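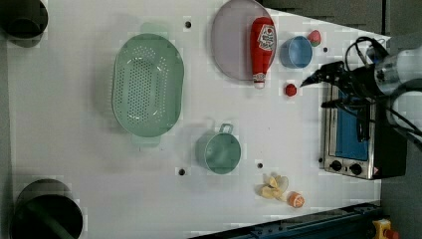 Soap order, second try

April 26, 2024
By the owner, Listhorpe Home & Gift

Rain until lunch and very few people in. I used the time to finish the soap order, which I have been putting off since the Prutell price list came in. Their wholesale prices went up on the bar soap and stayed the same on the liquid. The opening order is still $300, and freight is a flat $39 if everything ships from the same warehouse. It doesn't always. Last fall the bath salts came separately and I was charged twice, then spent two weeks getting the second charge taken off.

The order as it stands is oatmeal, cedar, plain olive oil, and the lemon one that older customers buy by the handful. No rose this time. The rose bars sat on the lower shelf all winter and the scent got into the paper goods next to them, so I had to mark down a stack of note cards that smelled like a powder room. If anyone asks for rose I can special order it.

I also called Mac an tSaoi about the soap dishes. They make a ridged one in stoneware that drains well and doesn't slide around. The woman on the phone said the white glaze is backordered until August but the gray can ship now. I took gray. It costs a bit more per piece than what I have been carrying, and I will have to price it above what I think people here want to pay for a soap dish. The cheap ones chip, though. I have had enough of them come back that I would like to stop selling them.

Moved the towel rack to the left of the door this morning. It blocks the outlet but gets the towels out of the sun. The blue ones had started to fade along the fold. 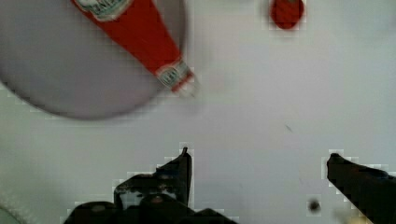 Labels for the house line took up most of the afternoon. I want to put our own name on the room spray and the hand soap, and the printer needs a final size before she will quote it. The bottle I picked has a long neck and not much flat area on the front, so a single big label looks crowded. A ketchup bottle handles this better than anything I had drawn: there is a small second label wrapped around the neck, pale with a darker pattern and a thin red edge, and the big label stays down on the wide part. I am going to try that. Scent name on the neck band, shop name and ingredients on the body. I cut a few strips of paper and taped them on to check. The first was too deep and buckled where the glass starts to curve. The narrower one lay flat.

The printer's other question was paper or film. Paper looks nicer and costs less, but it will not last next to a sink. I said film for the hand soap and paper for the spray, and she is going to price both. She also wants me to buy enough to cover a year. I would rather pay a little more and do it in two runs, in case the ingredients change or I get tired of the green.

Went through the invoices after closing. The Jarley bill for baskets and shelf liners is $873 and I have 90 days on it, which I asked for and did not expect to get. That covers the slow stretch. I still plan to pay it early if Mother's Day is decent. The baskets are good, tightly made, no loose ends to catch on sweaters. I put bath sets together in three of them, wrapped two in cellophane and left one open to see which people pick up. So far they pick up the open one, smell the soap, and put it back.
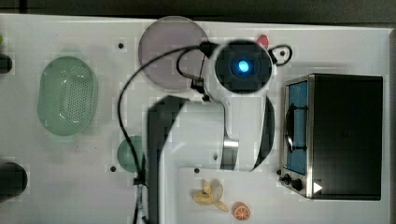 The white table from overhead.

Still to do before I send the order:

Ask Prutell if the cedar is the old formula. A customer told me it lathers differently now, and I want to know before I put in for a full case.

Find out if the testers are free with the opening order or if that was only a promotion. I have been cutting up bars for testers and it is a waste of stock.

Shelf tags for the soap dishes. The old tags say "handmade" and I need to check with Mac an tSaoi that it applies to the gray ones too.

Ate dinner late, leftover rice and an egg. My hands smell like lemon from sorting the back stock and it does not wash off, I suppose because I am washing it with lemon soap. I will look at the order once more in the morning and send it before I open. If the second box of liquid refills puts me over the free display level I will add it — otherwise it can wait for the summer order.

Contact the shop | © 2024 Listhorpe Home & Gift | Back to top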